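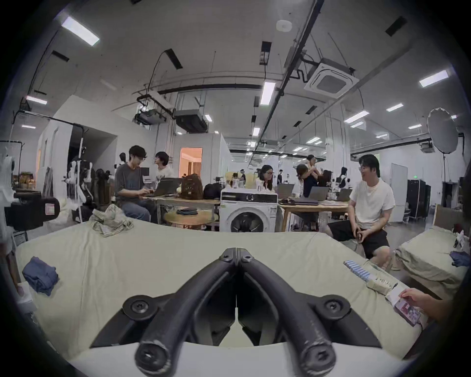
Gopinath D'Souza says that in a shared room the bed is never only for sleeping. By the evening it holds the clothes, the telephone, the small boxes and whatever else came in with the person, and the one who wants to lie down must first move everything to another place, which is normally the bed of somebody else.

3 min read

Zava presents Zerley, a simple way to sort and fold clothes in shared rooms

February 3, 2025 — Zava, the household goods company, presents today Zerley, a new set for people who share a room and have no proper place for folding their clothes. The set will be sold in the shops of Modex and can be ordered in advance from this week. Deliveries to customers will start in July.

Zerley was developed together with the design office Achari during one year. It contains a folding cloth, a group of soft cloth bags in 3 sizes and a printed booklet of eight pages. There is nothing to fix on the wall and no tool is needed. When the work is done, everything goes into the biggest bag and the bag can hang on a door handle.

Folding where the clothes already are

Most advice on laundry begins with a large, empty table. In a room for two or more people there is often no such table, or it is already taken by laptops and backpacks. So the clothes come out of the washing machine and go on the mattress, a plaid shirt in one heap and a T-shirt beside it, and they stay there until the night.

Achari decided to accept this habit and to begin from the bed. The folding cloth is laid over the mattress and it has lines sewn in it, so that the user can see where the sleeves should go. The surface under it may be soft, this does not disturb the folding. In the earlier version the cloth was thin and moved together with the shirt. The present cloth is heavier and has a rough back side, and for this reason it also takes a little more place in the bag.
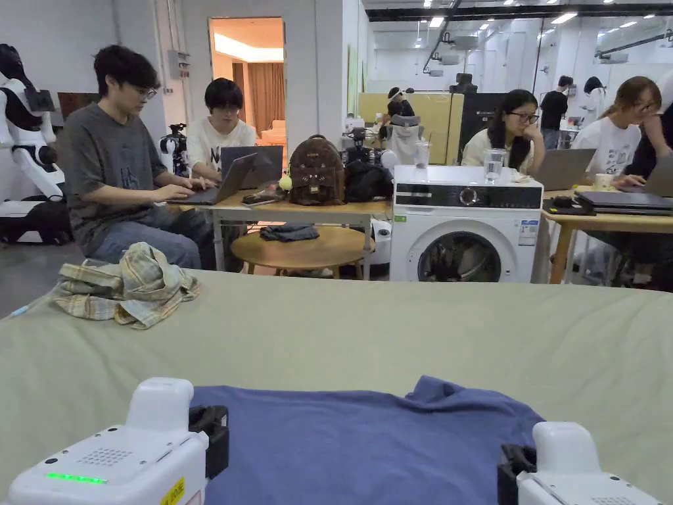 The booklet proposes to take one piece at a time. The T-shirt is put flat with the front side down, and the hem and both sleeves are pulled straight before the first fold is made. Many people omit this second step and then they fold the same shirt twice. Shirts with buttons come after the T-shirts. They are closed at the first and the third button, the other buttons can remain open. Cloths and towels are left for the end, as they are easy and the hands are already tired.

Finished pieces should leave the bed at once. A chair is suitable, and a low round stool is even better when there is one near, for it can be pulled close with the foot and it is high enough for a small pile. When the pile is complete it goes into the bag of its owner. Each bag has a white cotton band on which a name can be written.

Tried in real rooms

Before the launch, Zava gave the set to some 400 people living in student houses, staff flats and family homes, and asked them to use it for their usual washing. They returned their remarks on paper cards. The most frequent wish was for a bigger middle bag, and it was made bigger. The second wish was for darker colours — the first bags were cream and the users did not like how they looked after a month. The bags are now offered in dark blue and in grey.

“My brother and I had one chair for the clothes of both of us, and we were often wearing the wrong socks,” wrote one participant. “Now we have the bags. The chair is again a chair, mostly.”

Other participants were less satisfied with the booklet, where the drawings were too small to follow while standing. The drawings have been made larger and the text shorter. A page on fitted sheets was removed, as the method shown there did not convince the testers. Zava is still working on it and will publish the page separately when it is ready.

Details for the trade

The folding cloth is 70 centimetres wide and can be washed at low temperature with other cotton things. It should not be put in the dryer. Bags and cloth will also be sold separately, so a household with more persons can add bags without buying the whole set again. Modex will show Zerley in the bedding department, next to the mattress covers, and its staff will demonstrate the folding to visitors who ask for it.

Editors who would like to receive a set for review are kindly asked to write to the press office of Zava and to mention the preferred colour. Sets for review do not have to be returned.

Contact: Zava Press Office | © 2025 Zava. All rights reserved. | Back to top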